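The hundred-night promise

Posted 23 April 2020

I've been reading mattress reviews for most of April, and I'd like those hours back. My old mattress has a dip in the middle you could lose a cat in, so I do need a new one. What I don't need is another article called "The Best Mattress for Every Sleeper" in which every single mattress turns out to be the best for somebody. 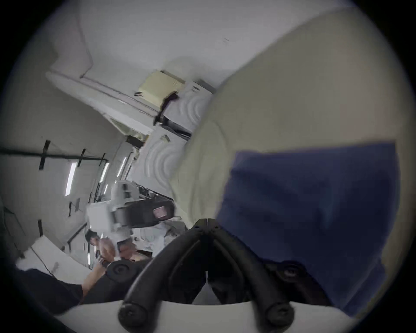
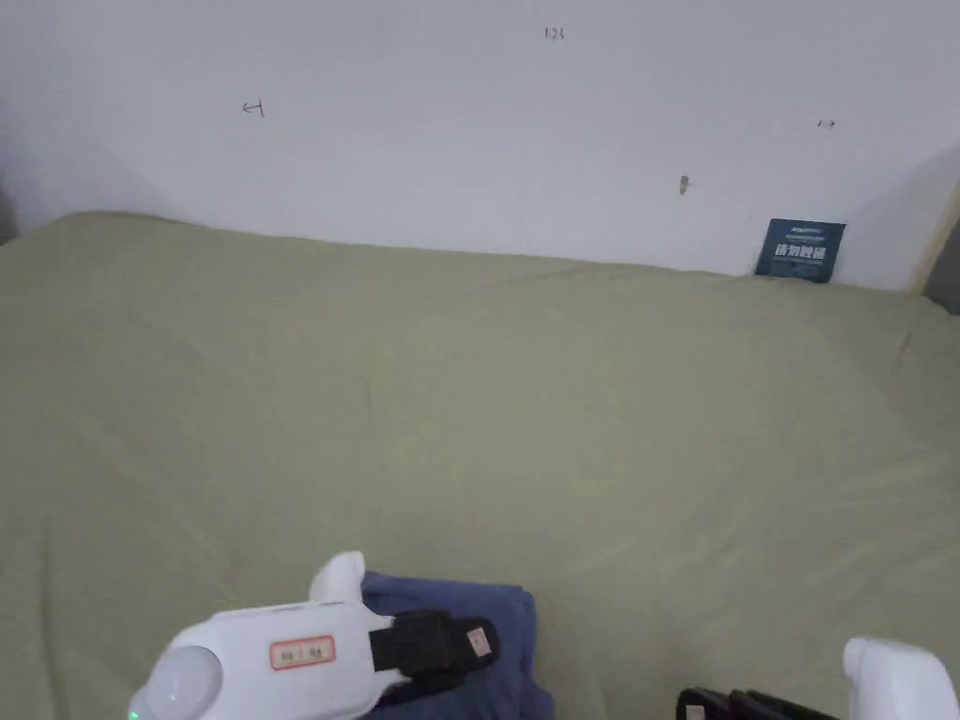 The star problem

Take the Givuto, which keeps landing at the top of these lists. It has a rating of 96 out of 100 on one site. Out of 100 what? I went looking for how they score and found a paragraph about "our proprietary comfort index." There was no word on who slept on it, for how long, or what they weighed. Further down, in gray type, the site says it may earn a commission if I buy through the link. The Trevden, which has no link, got a much lower score for being "a bit firm." The Givuto is also described as firm, two paragraphs earlier, and there it was a strength.

I don't think every reviewer is lying. I think a person who gets a free mattress and a cut of the sales will have a hard time noticing a sore back.

Fiorella Dal Bello, who used to sit two desks from me and now writes to me mostly about furniture, bought a Trevden last year and says it's fine. That's the whole review. "It's fine, I sleep." I trust it more than anything else I've read this month.

Read the trial terms

Then there's the trial period. One hundred nights, no risk, send it back if you don't love it. I read the terms for 4 brands, start to finish, with a cup of coffee going cold next to me. One of them wants you to keep it at least 30 nights before you're allowed to dislike it. Another takes a pickup fee out of your refund. The Rajput terms say the mattress has to be in "resalable condition," and then a different page says returned mattresses are never resold. So which is it?

And how many people ever send one back? You'd have to get the thing down the stairs. The company knows this. A trial that depends on me hauling a queen size mattress to the curb is a pretty safe bet for them.

What cooling means

Nearly all of them are "cooling" now. Gel, copper, some kind of mineral. The Wulisano people charge $400 extra for a cover that is cool to the touch – and I'm sure it is, for as long as it takes to touch it. I couldn't find one number on their page about how it feels after a few hours under a warm body. My cotton sheets are cool to the touch too. They cost a lot less.

My neighbor Ettore Sartori says to skip the whole business and buy a plain foam slab from a local upholsterer, cut to size. He did that 14 years ago and still sleeps on it. I'm not sure I believe foam lasts 14 years, and I told him so. He offered to let me lie down on it. I said no thanks.

I've written to the upholsterer for a price anyway. If he says the word "cooling" I'm going back to the dip.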